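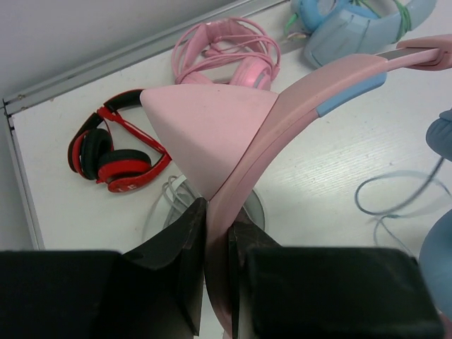 *Fig. 1 – Wrist view, pink headphone held by the headband, other headphones on the table*

**Cell inspection checklist – gripper handling of mixed headphones**
Site: Skolthorpe, Cell 18
Date: Aug 23, 2026
Procedure: Losine handling rules, sheet 422

Mark each line P (pass), F (fail) or C (pass with comment). A line marked F stops automatic running until it has been cleared and signed.

## A. Before power-up

| Ref | Check | Result |
|---|---|---|
| A1 | Emergency stop buttons reachable from both sides of the table | P |
| A2 | Gate interlock drops drive power when opened | P |
| A3 | Air and power lines to the wrist free of rubbing | C |
| A4 | Table fixings tight, edge rail secure | P |

**A3:** Sleeve shiny at the second clip. Not worn through. Move the clip and look again at the next monthly check.

## B. Gripper

| Ref | Check | Result |
|---|---|---|
| B1 | Finger pads seated, no lifting at the tips | P |
| B2 | Pads wiped with a dry cloth, no solvent | P |
| B3 | Pad wear within the limit on the Tosh gauge | C |
| B4 | Part stays held on loss of power | P |
| B5 | Grip force set to the soft-part value | P |

**B3:** Within limit. The pads were last changed in January and are due at 2000 hours in any case. Order a pair now; the last delivery was slow.

**B4:** Tested with a scrap headband. Keep hands clear during this test – the fingers can still close when power returns.

## C. Work area and parts

| Ref | Check | Result |
|---|---|---|
| C1 | Only listed parts on the table | P |
| C2 | Loose cables coiled and kept out of the approach path | F |
| C3 | No bare or cut wire ends within reach of the fingers | F |
| C4 | Held part gripped on the band, not on the ear cup | P |
| C5 | Wrist camera has a clear view of the grip point | P |

**C2:** White cables lie in loose loops just beyond the fingers, and a thin grey cable is looped across the right of the table. Either could be picked up with a part. Tie all cables or remove them. The pink headphone with its cable coiled round the band still needs a tie under the Losine sheet; a coil alone does not count.

**C3:** Small coloured wire ends, green and yellow among them, stick out near the light blue headphone. Take this item out of the set until the ends are covered.

**C4:** Band grip is correct for this type. Faint scuffs on the pink plastic. Record the marks on the part card so that new ones can be told apart.

## D. Running checks

| Ref | Check | Result |
|---|---|---|
| D1 | Speed limited to 100 mm/s with the gate open | P |
| D2 | Hold-to-run released, arm stops | P |
| D3 | Dropped part raises a fault and the arm waits | C |

**D3:** Fault raised each time, but the Hekik panel shows it as a general stop. The text should name the gripper. Passed to controls, no date given.

## Actions

1. Clear C2 and C3, then repeat section C in full.
2. Move the sleeve clip (A3).
3. Order finger pads (B3).
4. Correct the fault text (D3).

Status: **manual running only** until action 1 is signed.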